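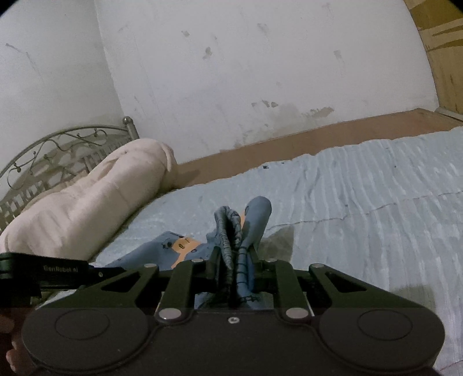

4.2 Clothes on the bed

The claim that a made bed is the natural folding table of the home goes back in our material to Tully's first Wostivora report, and it has been repeated since with very little checking. Tully held that people choose the bed for its size and flatness. We doubt the second half of this. The sheet in Figure 3 is crinkled all over and ridged from side to side, and the blue garment lying on it, likely pajama trousers or a shirt, is itself crumpled, with one rolled fold standing up in a lump. A surface of this kind gives the folder no straight line to work to. Add a large soft pillow leaning on the headboard and the usable area shrinks again. If flatness were what mattered, most of the households in our sample had a kitchen table that would have served them better, and they walked past it.

Figure 3. Light blue garment, likely nightwear, on a bed with a pale blue sheet. A small orange patch or label shows near the waistband.

The interview answers do not settle the matter. Of the 714 people who filled in the Pomari questionnaire, a clear majority said they folded on the bed "because there is room." But the question offered them that phrase as one of its choices, and Carretero has already shown, in her work on linen cupboards, how readily people pick the option that makes them sound practical. When Mac Mathúna put the same question with no choices given, the answers scattered. Some people mentioned their backs. Some said the clothes were already in the bedroom. One man in Jalier said he had never thought of it as folding, he was just "getting the stuff off the bed," and we suspect he speaks for a good many others.

Nightwear is the awkward case for any theory of folding. Shirts for work and good trousers get folded, or hung, for a reason everyone can state. Pajamas are going to be slept in. Tully treats them as a minor type of trouser and gives them the same three stages (shake, lay flat, halve). Our own visits, 9 homes in all, give this scheme weak support at best. The laying flat was often skipped, and halving was done in the air or against the chest. In two homes the pajamas went under the pillow in a ball and were described to us afterward as folded. Hanrahan would count these as failures. We see no grounds for that, given that the people concerned were content with the result and could find the pajamas at night.

A further weakness is the matter of color. The earlier report suggests that folders work more slowly when garment and bedding are close in shade, as two blues would be, and offers a figure from a trial of 400 garments. The trial did not record the lighting, nor whether the curtains were open, and the same four people did all the folding. The idea may still be right. It has not been tested in a way that would let us say so, and we leave it out of the account that follows.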